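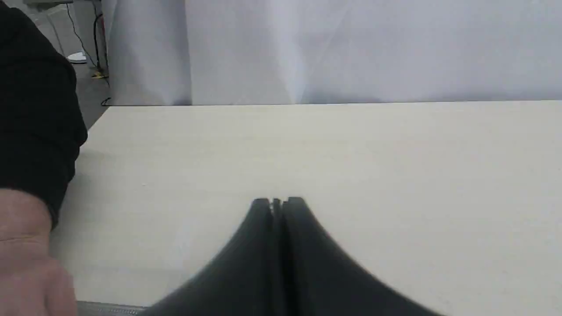 One of the tables at the Tiltetti open day.

I went to the robot open day at Tiltetti in November. I had signed up back in the summer and nearly forgot about it. The building is out past the Nerwood bus depot, and the parking lot was full by the time I got there, so I left the car on the street and walked.

You pick up a badge at the front desk and they put you in a group. Mine left at 10:30. The first stop was a short talk in the lunch room. Tiltetti started with 400 square feet and two people, and now they have the whole ground floor. They do small jobs for other companies, mostly picking, sorting and handing over parts. The talk ran long and the coffee was weak.

After that we went through to the tables. I had pictured big orange arms behind a fence, the kind you see in car plants. These are much smaller. Each one has a plain table and a white cloth hung up behind it, and the person running it works close in, with an arm right over the table. The gripper has two dark fingers that come together at the tips. You can stand near enough to hear the motors.

The part I liked best was about handing things to people. I had never thought of that as hard. The woman giving the tour said a box on a shelf stays where it is, but a hand can be high or low, tipped to one side, or pulled back at the last second. The software they use for this is called Plernero. It has to find the hand, work out which way the palm is facing, and decide when to let go.

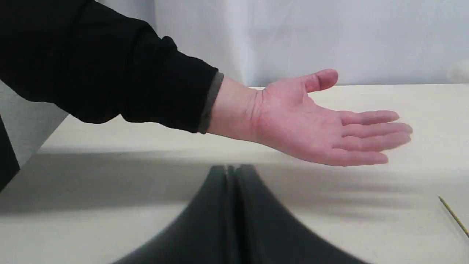 Somebody in my group asked how many tries it takes before the thing is any good. The answer was that they aim for 1000 handovers before they change a setting, and the current batch was at 764. That sounded like a lot of dull afternoons to me. She said you get used to it, and that the slow part is putting everything back between tries.

I asked about grip strength, having dropped a few things myself lately. They can set it fairly low for light items. She didn't have the numbers with her and said to send an email, which I still need to do.

The last stop was a side room where a smaller outfit called Lâm had a stand about spare parts and repairs. I took a leaflet and didn't stay.

The whole visit took two hours. It was free, but you do have to book. Wear flat shoes, there is nowhere to sit once you leave the lunch room. They plan to run another one in spring and the sign-up sheet was already out at the front desk, so I put my name down again.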